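Robotics | Research News
3 min read
14 shares

Two-armed robot learns to sort by grid square

Thursday, June 16, 2022

Researchers at the Brerilby lab have published a method that lets a pair of robot arms move small household items between baskets after far less practice than earlier systems needed. The method, called Hikico, was trained on 400 demonstrations by human operators. The team's previous system used more than ten times that number.

Hikico splits the table into a grid and treats each square as a place where one arm may put something down for the other. The software first picks a square, then plans the short motion needed to reach it. Earlier methods tried to learn the whole movement at once, from the first reach to the final drop, and tended to fail when a basket was moved by even a few inches.

The grid exists in the software, but the group also marks it out on the table. Operators use the lines when they set baskets back in place between trials, and the marks make it easier to check where an arm stopped against where it was told to stop. The lines do not have to be perfect, according to the paper. Small errors in the layout made no measurable difference to the results.
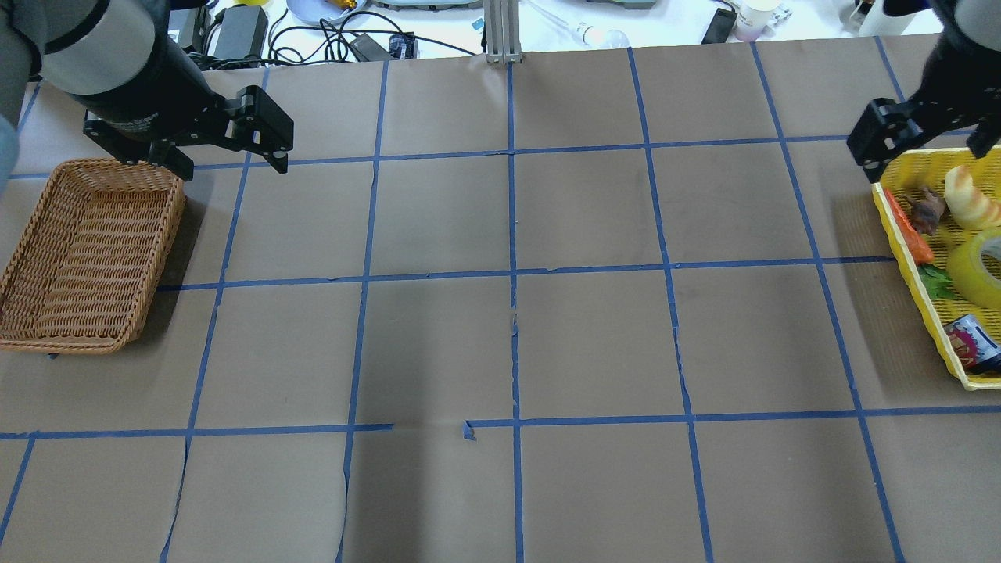 Passing items between arms

The hardest part of the work was the handoff. In the main test, the items start in a basket on one side, and the robot has to move them to an empty basket on the other side. Neither arm is allowed to cross the middle of the table, so every item has to be set down in a shared square and picked up again. Toy vegetables, a small can and a roll of packing tape were among the things used.

The group ran 616 test trials in all. Items that kept their shape and stood still when released gave the fewest problems. Round ones were more trouble — a can on its side may roll into the next square before the second arm gets to it. When that happens, Hikico drops the old plan and picks a new square. The older system had no way to do this and simply closed its gripper on the spot where the item had been.

Each run was stopped after 2 minutes, finished or not. The authors say most of the failed runs were cases where the first arm could not get hold of an item lying under several others. They have not solved this, and the paper lists it as the main limit of the method.

What comes next

The group will now repeat the tests with 50 items that the system has not been trained on, including some soft ones. That work is being done with Lachance, a warehouse equipment firm that paid for part of the study. A second set of results is expected in October.

The training code has been released under the project name Mudska, along with the full set of demonstrations. It runs on a single desktop computer with a graphics card. The authors note that other labs will need to measure their own tables and enter the grid size by hand before starting — there is no automatic setup yet.

Filed under: Manipulation, Robot Learning, Labs
3 comments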